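Bimanual policy does fine on each arm alone, falls apart on the handover. Is this a data problem or a method problem?

Posted in Imitation Learning
Tags: bimanual, action chunking, evaluation

Xuân Kiều

I'm trying to reproduce the sorting result from the Trallik paper, the one where two arms on a shared rail put brushes and pens away into holders. I have 1,148 teleoperated demonstrations, a wrist camera on each arm and one fixed camera. The policy predicts chunks of actions for both arms together, the same as in the paper.

If an item can be reached by one arm and belongs in a holder on that arm's side, the policy does well. If the item has to be passed from one gripper to the other, it mostly doesn't. The giving arm picks up the item and goes to the middle. The receiving arm comes in and closes. Then either the first gripper lets go too early, or neither one lets go and both arms pull until the current limit stops them.

I ran 131 evaluation trials with handovers in them. Validation loss looks normal and it went on falling until the end of training. I have tried a longer chunk and a shorter one. The shorter one made the arms hesitate more and didn't help with the release.

The paper says their method "learns coordination without explicit synchronization." Has anyone gotten that part to work with their own data? I would like to know before I spend most of February collecting more.

Viktória Sárközi

Yes, with some work. I'd look at the data first.

Count how many of your demonstrations contain a handover at all. When we did this for our set at Lamstead, the answer was much lower than we had assumed. Operators avoid handovers if they can. They will stretch one arm a long way across the floor before they pass anything, and a policy trained on that learns to stretch. The average loss doesn't show it, as the few timesteps where the grippers change over are a tiny part of each episode. Plot the loss for only those timesteps. Ours was flat for most of training while the total went down nicely.

Second, check how the release is timed in the demonstrations. Two of our operators worked differently. One closed the second gripper, waited, then opened the first. The other did both nearly at once. If you mix those, the policy sees the same camera views with two different labels for the gripper, and what you get is close to your early release.

What we changed, in the order it helped:

We wrote down one handover procedure and had everyone follow it, with a short pause after the second gripper closes.
We started items in places where only one arm could get to them, with the target holder on the other side.
We sampled the handover segments more often in training.
We added gripper current to the observations. This was a small gain, but it stopped most of the pulling.

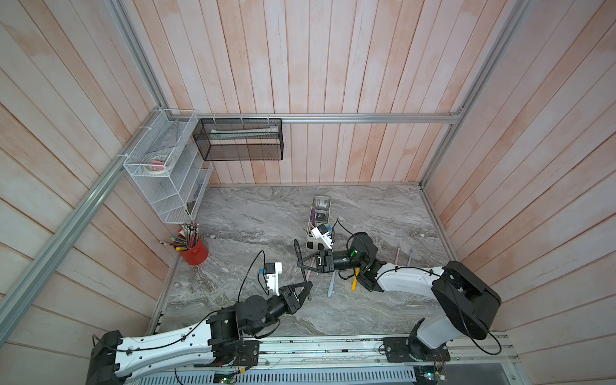
Kha Châu asked on the lab thread whether sampling the handover segments more often would make the single-arm picks worse. It did at first. At a high weight the arms began to meet in the middle when there was no need for it – one would pick up a pen and offer it to the other for no reason. We lowered the weight until that stopped. I would start low and go up slowly.

I would also be careful with thin items. A pencil held near its end turns in the gripper when the other one touches it, and after that nothing in the training data looks like what the camera sees. Score thin and thick items separately or the numbers will be hard to read.

On the claim in the paper: I think "without explicit synchronization" is true of the model and less true of the data. Their appendix describes a fixed script for the operators. It's easy to miss.

Huệ Trương

Just collect more. We went up to 3,582 demos with the Prilmont setup and it got better. Didn't change the model.

Xuân Kiều

Thanks. Did you see the improvement on the handovers too, or only in the overall success rate?

Huệ Trương

Overall. We didn't split it out.

Hằng Đàm

I had a similar symptom with a different cause, so it may be worth an hour of checking before you relabel anything.

Our two arms were logged by separate processes, and the timestamps drifted apart over a long session. At the start of a session the streams lined up, and by the end one arm was behind the other by enough to matter. Single-arm picks don't care about that. A handover does. In the recorded data it looked as if the first gripper opened before the second one had closed, and the policy copied exactly what it was shown.

To test it, tap the grippers together at the start and end of a session and compare when the contact shows up in each arm's current. If the gap grows, you have drift. We fixed it by stamping both streams from one clock, and resampled the old sessions using the taps where we had them. The sessions without taps we threw out.

Also check your temporal ensembling. If you average overlapping chunks, the open and close commands get averaged too, and a half-open gripper will drop a pen. We average the joints and take the newest prediction for the grippers.

Xuân Kiều

Update for anyone who finds this later. I checked the clock first and there was no drift worth fixing. The count was the bigger surprise: almost all of my demonstrations avoid the handover, as Viktória described. I was also averaging the gripper commands. Turning that off got rid of some of the early releases with no retraining, but the pulling is still there.

I'm writing up one procedure for the operators and we start collecting again on Thursday. I'll leave this open until I have new trials to compare with the old ones.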